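Imprimir | Enviar por correo

Notas para la charla: ¿saben ya las máquinas hacer las tareas de casa?
Jornadas Clindum, turno de las 19 h. Duración: 20 minutos

Arrancar sin saludo largo. Pregunta a la sala: ¿quién ha fregado hoy un lavabo? Manos arriba. ¿Y quién se lo dejaría a una máquina? (Esperar, suele haber risas.)

Mi respuesta corta: todavía no, ¡pero qué cerca se ve en algunas cosas! Doblar una toalla sobre una mesa despejada, sí, despacio. Vaciar un lavavajillas que no conoce, a ratos. Cambiar un bidón de agua lleno, ni de broma.

Contar lo del taller de Rivadeneira: 700 intentos de colgar tazas en un gancho. Lo bonito es que los fallos se parecen a los nuestros, la taza que resbala, el asa que queda del revés. Enseñar la taza desportillada (está en la mochila, bolsillo de fuera).

Pausa, beber.

Segunda parte: de dónde aprende. Manos de personas, pinzas de mano, horas de repetir gestos. Aquí me entusiasmo siempre, vigilar el reloj. 2 minutos como mucho. 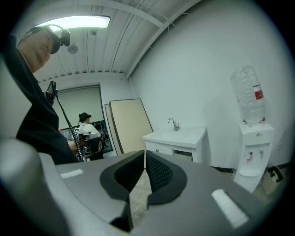
Nuten me escribió tras el ensayo que todo eso está muy bien, pero que en su cocina hay un cajón que solo abre si lo levantas un poco, y que hasta que una máquina le coja el truco no piensa comprar ninguna. Contestar en serio: ese cajón es justo el problema, y me encanta.

Cierre: leer la lista de tareas que pidió el público en Jumus y abrir preguntas. Si falta tiempo, saltar la lista.

Relacionado
- Tazas, ganchos y paciencia
- Lo que pidió el público en Jumus
- Notas de julio: toallas

Contacto | © Jornadas Clindum | Volver arriba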